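# Review: Drivora hand-held gripper and headset kit, after a term with a student robotics club

Sep 20, 2023

I help run a robotics club for sixth-formers and first-year students, and this term the project was household chores: making a bed, folding a sheet, picking up small things left lying about. We bought one Drivora kit to teach with. Renato Dela Peña set it up and I did most of the marking of recordings, so this review is a mix of his notes and mine.

The kit lets a student hold the gripper and do the job by hand, with the motion saved for training an arm later. It comes with the gripper, a headset and controllers. 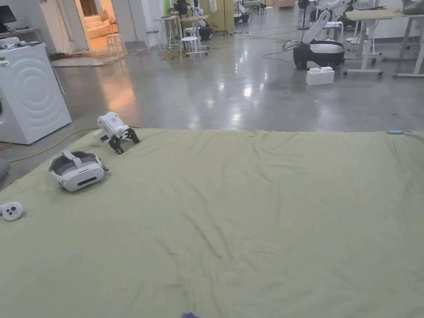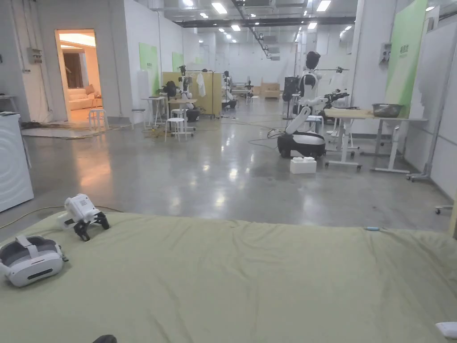 *The gripper and headset laid out on the green sheet, with the washing machine to the left and a mobile robot further back.*

## Setting up

The printed guide is 5 pages long and skips the part where you pair the gripper with the headset. We lost most of a session to that. Jericho Rivera, one of the first-years, found the right menu in the end and wrote the steps on a card, and the card now lives in the lid of the case. Once paired, it has stayed paired.

You need to mark out the floor area again each time you move the kit to another room. Allow 40 minutes for a first go with new students, and much less after that.

## The gripper

It's comfortable for most hands. The trigger is a little stiff and two of our younger members asked to swap after a few tries. The fingers are good on cloth. They'll pinch a single layer of sheet at a corner if you come in low and flat, and they let go cleanly. They're poor on anything thin lying on a hard floor, where they tend to push the thing along. We had the same trouble with pens and with plastic cutlery.

The body marks easily. Ours had scuffs by the second week — cosmetic only, and they wipe off with a damp cloth.

## The headset

Fine for short spells. The strap is simple to adjust and the padding comes off for cleaning, which matters when a dozen people share it. It gets heavy. We put a limit of ten minutes on each turn and then changed over. Students with glasses managed, though one preferred to give instructions and let somebody else wear it.

Tracking was steady over the bed area. It dropped out when a student knelt with their back to the washing machine and leaned right over the gripper. Moving half a step away fixed it.

## Recordings

Over the term we kept about 70 good recordings and threw away a lot more. Most of the bad ones were our own fault: somebody talking and forgetting to press stop, or starting with the gripper already touching the sheet. The software (called Jestine, version 3 when we bought it) has a plain list view and you can delete a take in two clicks. It doesn't let you rename a batch. Renato wrote a small script for that, and I'd expect the maker to have covered it.

Playing a recording back on the arm is a separate job and the kit doesn't pretend otherwise. Our students got pulling a corner straight to work on the arm more often than it failed. Folding is still not there.

## Problems

- The guide, as above.
- The case has no slot for the charging lead.
- No spare finger pads in the box. We ordered a set from Plestico and they fit, after a bit of trimming.
- Battery life on the controllers is shorter than on the headset, so plan the session by the controllers.

## Would I buy it again?

Yes, for a group of this size with at least one adult who can sort out software. For a school starting from nothing I'd say borrow one first and see how the pupils get on with the headset. The Pangilinan group across town runs two kits side by side and says the second one halves the queue. We're asking for the money for another in the spring.

Four stars out of five. The missing one is for the guide and the batch names.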